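Community Help > House & Home > Sorting and Storage

Ask Browse Topics My posts Sign in

Best way to sort a drawer full of little boxed things?

Posted by Rory Gillies

Hoping someone tidier than me can help. We moved in July and I've finally got round to what my wife calls the Drawer. It's a deep one from an old Stadov sideboard and it is absolutely rammed with small boxed stuff: keyrings, little bottles of this and that, bulbs, freebies, presents that never got given. Half of it is still in its cardboard and half of it isn't, and there are empty boxes mixed in with the full ones so I can never find anything without tipping the whole lot out.

I've got 2 days off coming up and I'd like to get it done properly. Do I take everything out of its box to save room? Or keep the boxes because they stack? I've seen the Engström drawer dividers but they're 28 quid a set and I'd need more than one, so I'd want to be sure before I spent that. The drawer is 408 mm wide inside if that makes any difference. Any advice welcome, I'm starting to dread opening it.

Jintana Chuensuk

Ooh, I love a drawer like this! I did ours last winter and I've kept it up (mostly), so here's what worked for me.

First thing, don't buy any dividers yet. I bought some Ellness ones before I'd sorted a single thing and they were too shallow for nearly everything I wanted to put in them, so they went to my sister and she uses them for tights. Sort first, measure second, shop last.

Do it on the table and put a cloth down. A thick one is best, as it stops little round things rolling off on to the floor and you can gather up the corners at teatime if you need your table back. Then get yourself a shallow tray or the lid off a big box. I can't tell you how much difference the tray makes. Mine is where things go once I've decided they're staying, and anything still on the cloth hasn't been decided about. It sounds daft but I used to pick up the same packet four or five times and put it down again, and now I don't.

Go one thing at a time. Pick up a box, give it a shake, look inside, decide. If it's empty it goes straight in the recycling, no saving it because it's a nice box (I am terrible for this). If it's got something in it and you'd forgotten you owned it, be a bit hard on yourself.
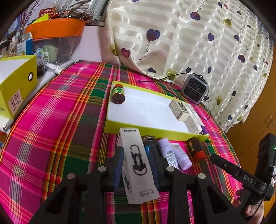 On keeping the boxes, I'd say it depends what's in them. Anything with a picture on the front I tend to keep boxed, because you can see what it is without opening it, and tall narrow ones stand up like books if you pack them in tightly enough. Keyrings are a good one for that, they get in such a tangle loose. Plain white boxes are the nuisance. Either write on the end that faces up or take the thing out and get rid of the cardboard, otherwise in six months you'll be shaking them all again.

Bottles I wouldn't put in a drawer at all if you can help it. I had one leak all over a packet of envelopes. Stand them in a cupboard, and if they really must go in the drawer then put them in a sandwich bag first.

And presents that never got given want a bag of their own, somewhere else entirely. Mine's in the wardrobe and I've used it for three birthdays already!

Good luck with it, and do let us know how you get on. I'd start in the morning when the light's good, some of that print on the sides of boxes is tiny.

Enach

just bin it all mate. if you haven't opened it since the move you don't need it. I did mine in ten minutes with a black sack, only thing I've missed is the spare fob for the garage. ok so maybe check for fobs

Comments

Rory Gillies: Thanks both. Going with the tray idea, we've got a big lid off a jigsaw that should do it. Wife has vetoed the black sack.

pegbag400: Cutlery trays from the charity shop do the same job as the posh dividers. I paid a pound for mine.

Jintana Chuensuk: Good shout on the cutlery trays! Just measure the depth as well as the width, Rory, or the drawer won't shut.

Rory Gillies: Will do. Found three tape measures in there already.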